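# Why Sound Travels Through a Tabletop

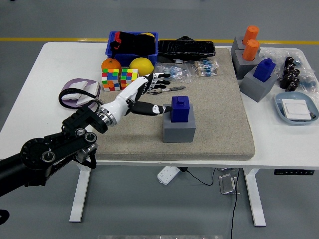 Most complaints about a noisy workroom start with the air, and most of the noise starts in the furniture. A hard top on steel legs passes a knock to the floor with little loss, and the floor passes it to the next room. Weight helps only a little. The cheaper fix is a soft layer between the object and the surface, placed the way the beige speckled mat lies on the white table, with a blue block upright in its gray holder. Coverage matters less than contact: the layer has to sit under whatever gets hit.

Demyd Karpenko, an acoustics engineer at Lundis, measures this with a steel ball and 2 accelerometers, one on the top and one at the foot of a leg. He drops the ball 200 times per sample and discards the first few drops, which run high while the layer settles.

Thickness pays off mainly above 3,000 hertz. Low thuds need a softer support under the legs, and soft feet make a tall bench sway. Ivan Palamarchuk, who fits out workshops in Trurnlow, specifies firm rubber feet and accepts the thud.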